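Legislative Liaison Officer, Sumham office

Prideo is hiring a Legislative Liaison Officer to handle its day-to-day contact with elected members, party offices and legislative staff. The job is based in Sumham, with regular travel to Vernmont when the assembly is sitting. It is a fixed-term post of 2 years, with the possibility of renewal subject to funding from the membership.

Prideo is an association of small and mid-sized employers. We have 2,471 member businesses, most of them in retail, wholesale, food, printing and light manufacturing. We do not endorse candidates and we do not donate to parties. We do meet with all of them, and we publish a log of those meetings every quarter. Keeping that log complete and correct is part of this job.

The post reports to Jintana Thongsuk, Head of Policy, and works closely with Aqeel Arain, who runs member consultations.
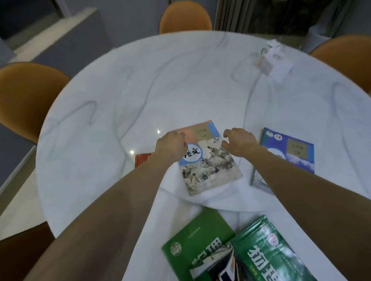
Photo: Phetsri / Prideo

Why the post is open

Until this year, contact with party offices was shared among the policy staff, each covering their own topic. That worked when most requests came from us. Since the change in the assembly's leadership we have received more requests for evidence, more invitations to informal briefings, and more short-notice questions from opposition spokespeople who are new to their subjects. Some were answered twice by different people. A few were not answered at all, and members heard about it from the other side before they heard it from us.

We want one person who knows what has been asked, who asked it, what we said, and when.

What you will do

Keep up regular contact with the offices of all parties represented in the assembly, including those that have no settled position on business taxes or employment law.

Arrange meetings between elected members and member businesses, prepare both sides beforehand, and write up what was agreed.

Track bills, amendments and committee calendars, and send members a plain summary each week while the assembly is sitting.

Draft written evidence with the policy staff. You will not be expected to be the expert on each subject, but you will be expected to know who is and to get a draft out of them before the deadline.

Maintain the public meetings log and file our lobbying disclosures on time.

Run the guest program for our annual members' meeting. This includes invitations to party leaders, which have to go out early, be worded the same way for everyone, and be followed up without fuss when the answer is no.

Cover for Aqeel Arain at consultation meetings when he is away.

Topics you will cover
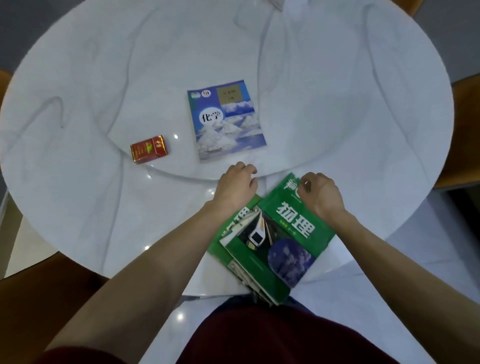 The subjects that come up most are business property tax, sales tax thresholds, late payment, product labeling and border paperwork. You do not need a background in all of them. You should be comfortable moving between unrelated rules in a single afternoon, as the same member may have stock that falls under several of them: a chemistry textbook with a Chinese title on the cover and a cigarette pack can sit side by side on one table, and the labeling, tax and import questions for the two have very little in common. When an elected member asks us for the view of importers, we have to be able to say which importers, on which goods, and whether they agree with each other. Often they do not, and the brief should say so.

Employment law will take up a growing share of the work. A bill on scheduling notice is expected to return in the next session, and our members are split on it. Larger employers can generally live with it. Smaller ones have told us they would need a longer lead-in. Your job would be to put both views in front of all parties in the same form -- Pichit Paisan, our in-house counsel, will check the text before it goes out.

What we are looking for

You must have:

Work experience in or close to a legislature, a party office, a government department, a trade union, a trade association or a newsroom that covers politics.

Clear, accurate writing in English. We will test this.

A record of dealing with people you disagree with and being asked back.

The ability to keep confidences and to tell the difference between something that is confidential and something that is only awkward.

Good record-keeping habits.

It would help if you have:

Knowledge of lobbying disclosure rules.

A second language used by our members. Thai, Chinese, Italian and Urdu are the most common.

Some experience running or working for a small business.

We do not ask for a degree. Party membership, past or present, is not a bar to this job, but you must declare it, and you may not hold party office or run as a candidate while you are employed by us. If you have worked for a party within the past year, tell us in your cover letter so that we can agree which contacts you would leave to a colleague at first.
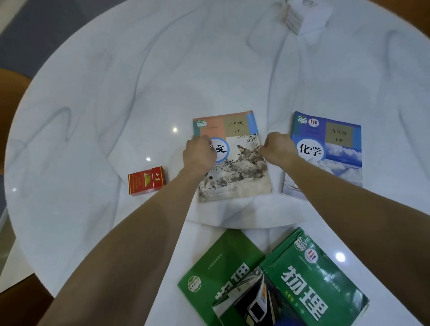

Hours, pay and leave

The post is 30 hours a week. When the assembly is sitting the hours can be uneven, with late finishes on vote days. Extra time is taken back as time off in the same month where possible.

Pay is at grade C on the Prideo scale, which is sent to all applicants along with the full job description. New staff normally start at the bottom of the grade unless they are moving from a similar post. Leave is 30 days a year plus public holidays. We ask that you avoid taking long leave in the two weeks before the annual members' meeting.

Travel between Sumham and Vernmont is paid for. You may work from home on days when you have no meetings, by agreement with Jintana Thongsuk. A laptop and phone are provided.

There is a probation period with a review at the midpoint and another at the end. Calum Lennox, who manages staff matters, will explain the process at interview.

How to apply

Send a resume and a cover letter no longer than one page to Calum Lennox at the Sumham office, by mail or through the form on the Jobs page. In the letter, tell us about a time you had to explain a policy to someone who had already decided against it. We are interested in what you did and what you would change.

Do not send letters of reference at this stage. We will ask finalists for the names of two people we can call.

The closing date is 25/11/2025. Applications that arrive after the office closes on that day will not be read.

What happens next

Applications are read by Jintana Thongsuk and Adelmo Cocco, who represents member businesses on the hiring panel. Names are removed before they see them. Shortlisted applicants will be invited to a short writing test, taken at home and timed, followed by an interview in Sumham. The test is a briefing note based on a made-up bill, so there is nothing to study for.

All applicants will get an answer. Those who reach the interview can ask for comments on how they did.

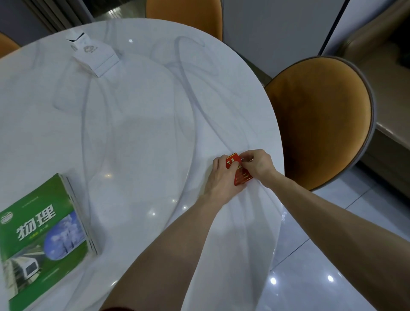

A red cigarette pack held over a marble-patterned table.

Access and adjustments

The Sumham office is on the ground floor with step-free entry from the parking lot. The assembly building in Vernmont has an elevator to the committee rooms but not to the upper gallery. If you need an adjustment for the test or the interview, such as extra time, large print or a remote interview, tell Calum Lennox when you apply or at any point afterward. The request is not passed on to the panel except where they need it to make the arrangement.

Questions about the work itself can go to Aqeel Arain, who can set up a short phone call. He is not on the hiring panel.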